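Task Sequencing and Grasp Release for a Two-Arm Room Tidying Robot
Project report, Noémi Antal and Botond Hajdu. Supervisor: Judit Pap. 5 October 2021

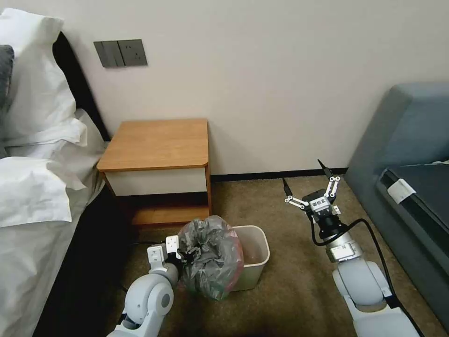 The controller we took over in April ran each task as a fixed list of joint targets. It had no way to tell a failed grasp from a good one, so a single miss spoiled every later step. Our aim was to replace the list with a small state machine and to add a check after each grasp.

1. Software

The planner runs in one process and the arm drivers in two others. Each arm has its own queue. A step may name one arm or both, and a step naming both blocks until the two queues are empty. Gripper state is read at 50 Hz. A grasp counts as held if the finger gap stays above the closed value for thin material, which had to be set separately for film and for cloth.

Perception returns a mask and a single grasp point. With thin plastic the depth values are noisy, so we take the median over the mask and ignore the point itself.

2. Tests

We logged 346 runs of the bin bag task. Runs stopped by hand were kept in the log and marked as failed. The timeout for one step was 1,000 ms at first, too short for the two-arm steps, and was later set per step.

3. Open problems

The gap check cannot detect a bag that tears while held. Wilma Wuyts suggested using wrist force instead. The driver exposes this value, but we have not yet filtered it. The log format is given in Appendix A.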